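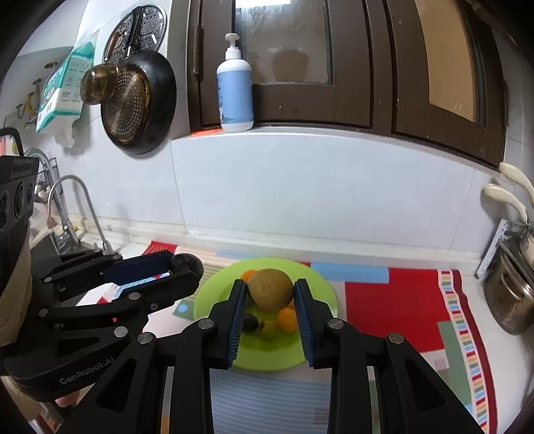
Pad wear was the thing I said I'd report back on, so that comes first. The blue ribbed pads on the hand grippers are holding up better than the gray foam we started with. I've been running them on fruit at the kitchen counter, and the round brown one with the speckled skin is a fair test, with one pad on each side of it over the green plate. The ribs don't mark the skin as far as I can tell. The dark glossy piece is harder, and I only take it at the tips of the fingers.

Count as of this morning is 764 closes on the same pair of pads. The left one has a small nick near the bottom rib. I haven't glued it.

On 6th March the Pindgate bench group wrote:

> Has anybody run the Varkholm springs with the softer
> pads yet? On our build the fingers open unevenly after
> a while, one side lags. We went through 187 closes
> before we saw it. Also, do the pivot pins need grease
> or are you running them dry?

Dry here. I tried a drop of light oil early on and it picked up crumbs, so I wiped it off and left it. For the lag, check the pins before you blame the springs. Mine did the same thing and it was one pin seated too deep — backing it out 2 mm fixed it. The springs are the stock Varkholm ones, not trimmed.

I still owe the list the drawing for the finger plate. The version in the Predosance folder has the old hole spacing, please don't cut from it. The new one is 14 mm center to center and I'll upload it when I've checked it against a printed part, probably in April.

If anyone has leftover Kazemi pad sheet in the thinner size I'd take a strip and pay postage. Mine is down to scraps.

--
Sent to the hand-tools list. Reply to list, not to sender.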